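Kuder Home Opens Its Summer Season of Folding and Putting Away at Trirkent

TRIRKENT, July — There is a particular kind of bedroom that most of us know very well, the one where the clean laundry gets as far as the bed and then waits there until somebody wants to go to sleep. Kuder Home, the household shop on Calvo Street, has built its whole summer season around that bedroom, and we are delighted to invite our neighbors in to see it.

The Folding Season brings 36 free morning sessions to the rooms above the shop, each one given over to everyday things: jeans, pillows, blankets, and the big comforters that never seem to want to go back on the shelf. Guests work at a real double bed, at their own pace, and are warmly encouraged to bring a basket from home.

"I grew up folding on my grandmother's bed, and I still think it's the best table in the house," said Szu-yu Huang, who leads the sessions. "You put the heavy bedding up by the wall, you stack your jeans in front of it, and you still have all that lovely blanket left to work on — flowers and all!"
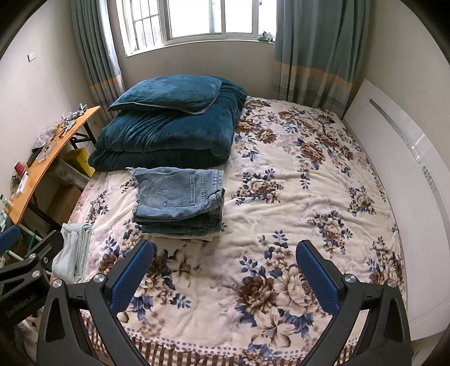
Sessions and Sign-Up

Each session starts at 10 a.m. and lasts 2 hours, with tea afterward for anyone who would like to stay and chat. Last summer 386 people came through the door, a good many of them more than once, and we would love to see those faces again.

Places can be reserved at the shop counter or by mail to Kuder Home, 1503 Calvo Street, Trirkent. The folding guide, printed by our friends at Fatach Press, is free to everyone who attends.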